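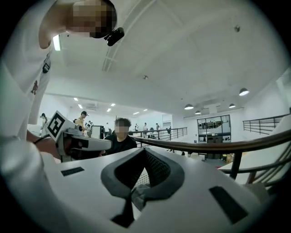
Chapter 6
Shared Rooms and Open Interiors

A room used by several people at once has to be planned around how they move. Walls, lighting and rails all play a part, and each is easier to settle on paper than after the builders have left.

This chapter looks at large indoor spaces with pale walls and ceilings. We begin with light, then turn to handrails - their height, their curve and how they are fixed. The main case is the Clustthorpe hall, a floor of 488 square meters planned by Ruth Naylor and Zeyu Xu.

Before you start, review the two floor plans at the end of Chapter 2. You will need a ruler and a soft pencil.

Key terms: handrail, clear width, sight line, ceiling light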